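Home | Build | Wiring | Set-up | Spares
Print this page | E-mail this page
Last updated: October

4. Setting up the jar rack

By now your two arms should be bolted to the front rail, and well done you! Fengying Gu and I built ours on a shared bench at Quintana, so take your time.

1. Stand the rack near the back wall, with floor left clear in front.

2. Bring one arm in at a time until you're happy with its reach. 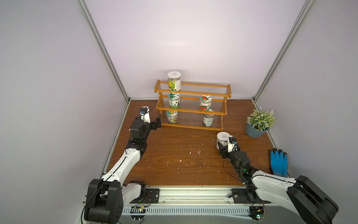 Right arm holding a jar, left gripper open.

Note: Keep the wrist cables slack enough to loop freely, or they'll tug as the joint turns.

3. Check the wrist camera next. You want the lower shelf in view with both gripper fingers, and labels you can make out (colour helps a lot).
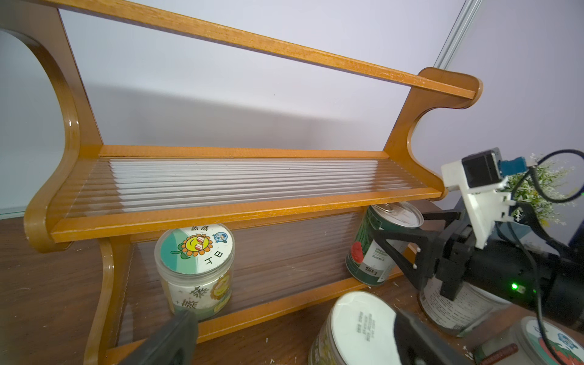 4. Save the position as Ita 2, and have a cup of tea.

Caution: Keep your hands out while either arm has power.

Heloísa Cavalcanti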